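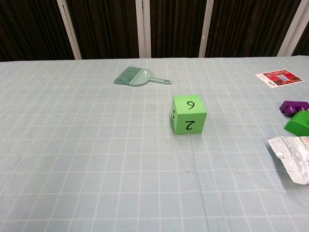
Section 4. Setting up the play table

Welcome to the part of the guide where the table finally gets dressed. If you have come straight from Section 3, your Standitz table should be standing level on its four feet with the leaf locked. If one corner still rocks a little, go back and give the foot under that corner another half turn. It is much easier to do now than with the cloth on and everybody waiting for their first roll.

You will need the grid cloth, the foam die, a soft hand brush and, if you plan to play with the curtain up, the Stukard curtain set from Section 3. Have a lint-free rag nearby as well.

4.1 Laying the cloth

1. Wipe the tabletop with the rag and let it dry all the way. A damp top will hold on to the cloth and you will be tugging at it all evening.

2. Unfold the cloth with the printed side up. The blue-gray side with the thin white lines is the one you play on.

3. Let the cloth hang evenly at both ends, then line up one of the white lines with the back edge of the table. Take your time with this one. If the grid runs straight along the back, the rest of it will more or less look after itself, and your players won't be arguing over which square a piece is standing in.

4. Smooth the cloth with the flat of your hand, working from the middle out to the sides.

Note: A new cloth comes folded in its bag, and you can expect a faint crease or two for the first few weeks. A light crease does no harm to the game. If it bothers you, hang the cloth over a shower rail overnight, or press it from the back on the lowest setting of your iron with a dish towel in between.

Caution: Never iron the printed side. The white lines will smear, and we have no way of putting them back for you.

4.2 Brushing down

1. Hold the brush by the handle and sweep in short strokes toward the nearest edge. Crumbs, specks of lint and eraser dust come off easily if you don't press down.

2. Catch the sweepings in your hand or a saucer.

3. When you are done, lay the brush on its side near the back of the table, or hang it up by the hole in the handle. Please don't stand it on its bristles between games (we all do it, and they splay out before the winter is over).

Any small, soft-bristled brush will do nicely. If yours goes missing, the Echeverría catalog lists a replacement under part 429.

4.3 Getting to know the die

The large green die is foam, so it can be thrown by small hands without any worry about the lamp. The numerals are drawn on by hand in black, and no two dice come out quite alike. They also don't all face the same way. On one side a number may be upright to you while its neighbor is sideways or on its head, and this is as it should be.

1. Set the die down on the cloth and see that it sits flat. A die that has been squashed in a drawer may need an hour or so to plump up again.

2. Agree on where the players will sit before the first roll.

3. Read only the top face. The side faces do not count, however tempting they look.

Note on the 6: There is no line under the 6, and from the far side of the table it looks just like a 9. There is no 9 on this die. Märta Fagerlund, who tested the rules with her grandchildren in Helthorpe one long November, got so used to hearing "nine!" from across the table that she put a sentence about it in the rule book, and you'll find it there on page 16.

Caution: Keep the die away from pets and from children who still put things in their mouths. Foam tears easily, and torn pieces can be swallowed.

4.4 Your first roll

1. Check that the middle of the cloth is clear.

2. Pick up the die with both hands, give it a turn or two, and let it tumble from just above the table.

3. If it lands leaning against something, or goes over the edge, roll again.

4. Leave the die where it stopped until everyone has had a look at it.

If the top of the die is hard to read from where you are sitting, bring a lamp a little closer to the table. Soft light from above works best.

Go on to Section 5 for laying out the playing pieces.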